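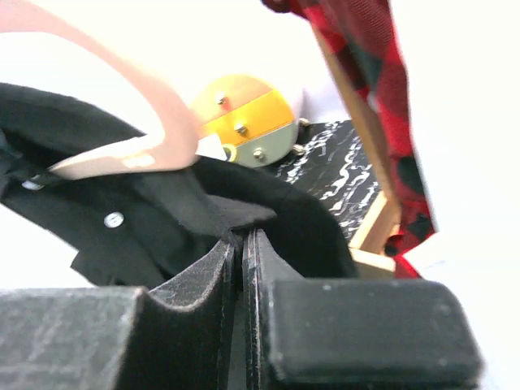
Buttons first, that was the lesson of the morning. Howlader's open day in May, doors at nine, and before the coffee was even poured we were talking about which buttons to do up when you put something on a hanger. Top one always, then one lower down, leave the rest. I'd been doing every single one for years. Tried to apply it in my head to the black piece on the marble-look table, a shirt or maybe a jacket, all bunched up with two white buttons showing, one small and one bigger, and what looked like a pink hanger across the top of it. Black is a pain anyway. Shows every crease and every bit of lint, so at Howlader it gets sorted out early in the shift while eyes are fresh.

Background, quickly. Howlader takes in secondhand clothes, checks them, hangs them and sends them out to the shops. Building is the old Brurkard shoe warehouse, loading dock still has the painted sign. On a normal day they put through 1,471 pieces, or that was the number on the whiteboard when we walked by. I wrote it on my hand. Racks hold 2,000 when full and they were not full, spring is slow apparently.

Tour was led by Kumudini Kumarasinghe, floor manager, fast talker, great shoes. She took us in at the receiving end. Bags come in, get opened, get weighed. Pockets emptied — there's a jar for coins and a much bigger jar for grocery lists. Then the three-way sort: hang, fold, rag. Knits get folded, never hung, shoulders go pointy. Pants over the bar. Anything with a stain goes to the spot table and gets one try. One! If it doesn't come out it's rag, no arguing.

Hangers got way more time than I expected. Kumudini's rule is hanger goes in from the bottom, up through the hem, never shoved down the neck. Neckbands stretch and a stretched neckband knocks the price down. Hooks all face the same way on the rail so you can grab a whole armful in one go. They tried the thick molded Poment hangers for a season and went back to thin ones, the thick ones ate up too much rail. Somebody asked about velvet ones. Slow to load, the fabric grabs on the way in. Makes sense, mine at home do the same thing and I swear at them.

Steaming next. Hot in there. Skipped most of it to be truthful, stood by the door. Inside out for anything dark, that much I caught.

After that the pile talk, which was my favorite bit. A heap of clothes looks like one job and it's thirty little ones. Find an edge first. Collar if there is a collar, waistband if not. Lift by that, shake once, lay it flat, then decide. Don't dig from the middle becuase you drag everything else out with it, sleeves especially. I've been a digger all my life.
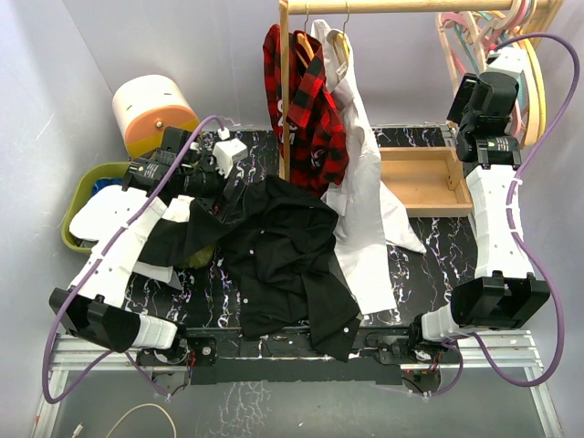 Clothes piled on the black table, hangers on the rail toward the back.

The pale lavender walls are nice, I have to say. My own laundry room is a sort of oatmeal and I might paint it now. And I liked having the rail right there at the table. At home I carry hangers in from the closet, run out halfway, go back. Dumb. Rail is going up next to the dryer as soon as I find the drill.

Lunch was sandwiches in the break room, turkey or egg, go early if you want turkey. The Esesar people had a stand by the exit with garment tags and the little plastic size rings, free samples, I took too many. There's also a shop up front with whatever didn't ship. Got a green cardigan and a belt, $39 for the pair, bit steep for secondhand but the cardigan is wool.

Practical stuff. Parking is round the back and the lot is gravel so no heels. Whole thing runs 3 hours with lunch. Closed toes required past the yellow line and they do check. Strollers ok on the ground floor, not on the mezzanine, the elevator is freight only. Bring a water bottle, see above re steam room.

Would go again, mostly for the folding demo wich I missed half of while I was in line for egg salad. Next one is in the fall, no sign-up list yet, they said to call the front desk.

Print this page | E-mail to a friend
Contact us | Copyright, all rights reserved | Back to top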